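Drillenitz Wants You to Lose Slowly
An interview with the developer of a puzzle game about sorting pipes
May 11, 2021

Drillenitz started as a spreadsheet. Its developer was working in the accounts office of a plumbing supplier and began coloring in cells during lunch, moving the colors around by hand until rows of the same color met. A year and a half later the spreadsheet had become a game, and in January it came out for Windows and Mac under the Praltel label, which so far consists of one person and a desk in a spare bedroom.

The rules fit on one screen. You get a board of pipe pieces in five colors. You can rotate any piece, and you can slide a whole row one step left or right. When a pipe of a single color runs from one side of the board to the other, it drains and disappears, and the pieces above drop down. A new row comes up from the bottom every few turns. There is no clock in the main mode.

"People asked for a timer from the first demo," the developer says. "I put one in and I hated it. I stopped looking at the board and just looked at the timer. So it's in there as an option now, but it's off until you turn it on."

The lack of a clock doesn't make the game easy. A long run usually ends because of a decision made twenty turns earlier, often a slide that cleared a small pipe and broke up a bigger one. The developer calls this the part that took the most work.

"I had a version where you could always save yourself. There was an undo button with no limit. Testers would play for two hours and then quit, and they didn't come back the next day. When I cut undo down to three per game, they lost more and they played more. I didn't expect that. I thought I'd get angry mail."

Did any angry mail come?

"A little. Mostly about the colors."

The first release had a green and a brown that many players could not tell apart. An update two weeks later added a symbol to each color — a dot, a bar, a ring, a cross and a wave — and a setting that makes the symbols larger. The developer says the symbols should have been there from the start and that some players with perfectly good color vision now play with them on all the time.

Scoring is simple. Each piece in a drained pipe is worth ten points, and two pipes drained in the same move count double. A score of 1000 is a decent first game. At 3000 the board changes to a darker background and the new rows start coming one turn sooner. The developer's own best is well past that but was reached on a test build, so it isn't on the leaderboard.

"It would feel like cheating. I knew what order the rows came in."
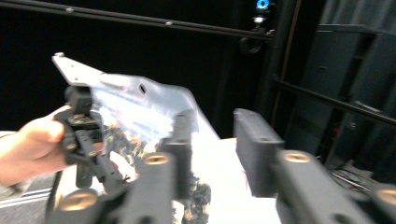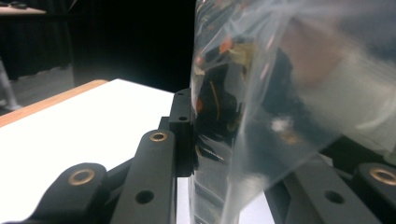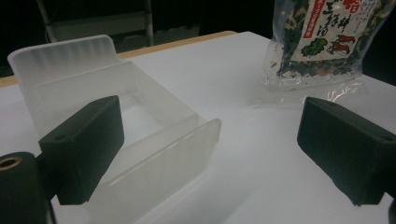
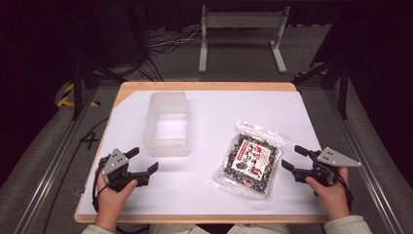 Swati, writing on the game's message board, disagrees about the three undos and would like a practice mode with as many as the player wants, kept off the leaderboard. The post has drawn a long string of replies, most of them in favor.

The developer has read it. "I think that's fair. If it's kept apart from the real scores, I can live with it. I'd want it to be a separate item in the menu so people don't start there by accident and think that's the game."

Besides the endless mode there are 87 fixed puzzles, each with a set number of moves. These were made by hand. Early on there was a generator that could turn out as many as you liked, and it was dropped.

"The generator made puzzles that were solvable and dull. You could tell that no one had thought about them. I kept maybe four of its boards and changed those too. The rest I drew on graph paper first."

Puzzle 31 has a reputation. It looks like a repeat of an earlier one, with the same opening rows, and the old solution fails on the last move. The developer says it was meant as a small joke and was placed too early. In the next update it moves back by ten or so.

The music was written by the developer as well, on a keyboard bought used, and there are only three tracks. Two of them are slow and one is slower. Players can turn them off separately from the sound effects, which the developer recommends keeping. The clunk of a sliding row changes pitch a little when the slide will line up a full pipe, and plenty of people play for hours before they notice.

"I like having a few things like that in there. They don't change the rules. They're just there if you're paying attention."

Sales have been modest. On the day we spoke, the count stood at 1432 copies, counting both systems. That covered the cost of the second computer and the store fees, and left enough to pay for a translation into German and Polish. The developer still works at the plumbing supplier three days a week and has no plans to stop.

A phone version is in progress. The trouble there is the sliding. On a computer you click an arrow at the end of the row, and on a small screen those arrows end up under your thumb. The current build lets you drag the row itself, but a drag that starts on a piece can also be read as a rotation, and the game guesses wrong often enough to be annoying.

"I've tried four ways of doing it. The one I have now is the best of them and I still wouldn't sell it to anybody."

After that comes a second game, called Tostilov for now. It uses a round board and has no colors at all, only shapes. The developer has shown it to a couple of people and would say only that the rings turn in opposite directions and that the first version was far too hard.

Drillenitz is out now for Windows and Mac. The demo has the first twelve puzzles and a short form of the endless mode, and saved progress carries over to the full game.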